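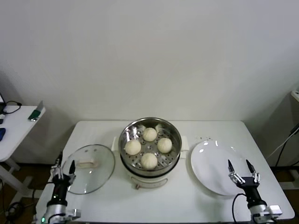 21 June 2020, bench notebook, Stultthorpe kitchen

Sunday, so I've got the place to myself and can write up the week properly for once.

Bun job first. Four in the basket is still what we practise on, lid left, plate right. The arms have been asked to do the plating at the Herico canteen from August, and the bit everyone there keeps bringing up is the lid (steam up the sleeve, every shift, for years!). So lid comes first on my list and the pretty plating comes second, whatever Plarnatberg say in their emails.

Log stands at 1,968 tries, of which 1,583 I'd let a customer see. The rest are mostly pinched buns. The grip setting is the same for all of them and I think it wants to be softer for the front one, where the arm comes in low. Try 2 steps down on Tuesday and leave everything else alone, please, whoever is on.

Had a long chat with the morning crew on the phone. They're less worried about hours than I expected and more cross about the rota: if the arms plate, somebody still has to load, wipe down and be stood there when it stops, and at the moment that somebody isn't written down anywhere. They'd like it to be a proper post with training, paid as one. I said I'd pass it on and I have. One of them also asked if she could change the plate position herself without ringing us. Good question, and the answer's no at present, which is daft. Adding it to the Ševčík list.

Still to do: longer handle on the lid? Ask the crew before drawing anything. Spare fingertips to order. Cables on the floor by the side table need tying up, my job, tomorrow.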